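Review: the Astard open day, Sunday session

I'd been meaning to see the Astard robot up close for ages, so when Vullitz opened its doors on Sunday I was there by 10am with a flask and far too many questions. Entry was free! Cosimo Testa ran the demo and let us stand right up at the yellow tape, close enough to see every knuckle on the hand. 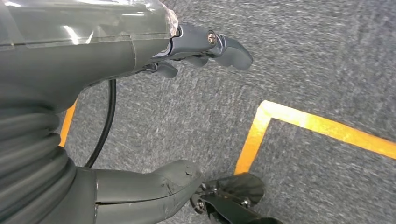 The hand won me over, I'll admit. It's slower than I'd hoped (3 goes at one soft sponge), but the grip is lovely and gentle, and Cosimo happily repeated anything we asked for. He reckons the joints want a check every 300 hours, which sounds a faff to me. The noise is fine, a bit like my fridge.

What I liked less was the talk on the Wei software. Far too long, and I couldn't hear it from the back. 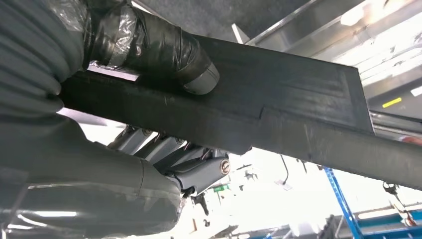 Grey linkages under the long black beam, with tape and clear film on the cylinder above.

Would I go again? Yes, but I'd bring a cushion. Four stars, and the coffee was good too.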